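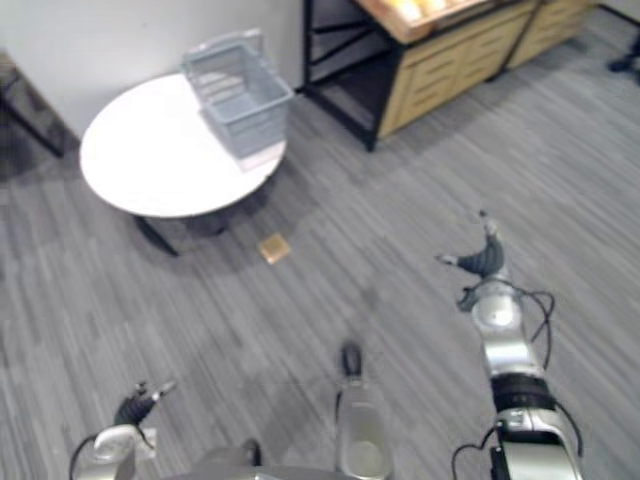

How I set up a pretend produce stand (and keep it looking full)

I've built a few of these play market corners now, and the stand is always the part people fuss over! Mine is a wooden one from Treduvwood with three sloping bins, and filling it takes me one cup of coffee if I've sorted everything first.

1. Sort by kind. Dump the fake veggies out on a table and make piles. Keep a basket with a handle close by for anything that doesn't fit on the stand (kids will want it for shopping later anyway).

2. Start at the top. Small stuff goes up there. I use the little yellow potatoes, heaped up a bit in the middle.

3. Lay the green beans lengthwise in the middle bin, all pointing the same way. If a few flop over the divider, leave them. Mimoza Dimitriou, who taught me this, says a too-neat bin looks like a museum.

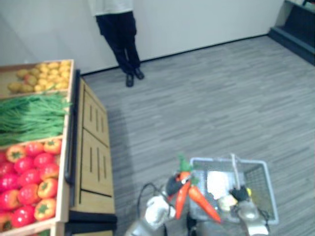 4. Save the bottom bin for peppers, and pack them tight with the stems showing. I like mostly orange with some red tucked in. A loose pile slides forward the first time somebody grabs one.

5. Check the floor before you call it done. I always find a stray piece near the table.

Wipe everything with a damp cloth now and then – I did mine in March and the peppers came up so shiny! Next I want to do price tags, once I find my good markers.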